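4.2 Loading the Rollska snack drawer unit

Note: Each drawer holds up to 3 kg. Do not stack packages above the drawer rim.

1. Set the unit on a level surface, at least 14 cm from the wall.
2. Sort the stock into wrapped goods, fruit and cups.
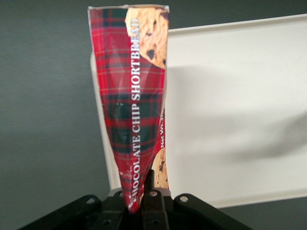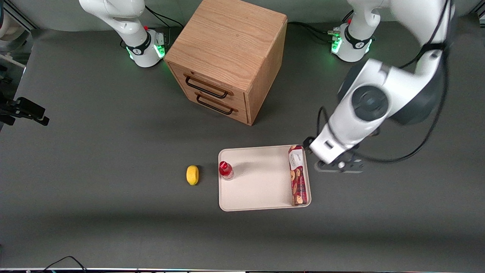
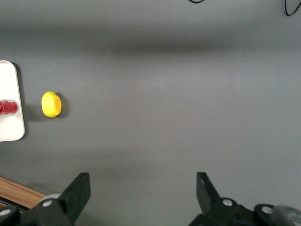
3. Load the lower drawer first, then the upper.
4. Close both drawers until the stop clicks.

Caution: Do not open two loaded drawers at once. The unit can tip forward.

4.3 Restock interval

Check date codes every 56 days.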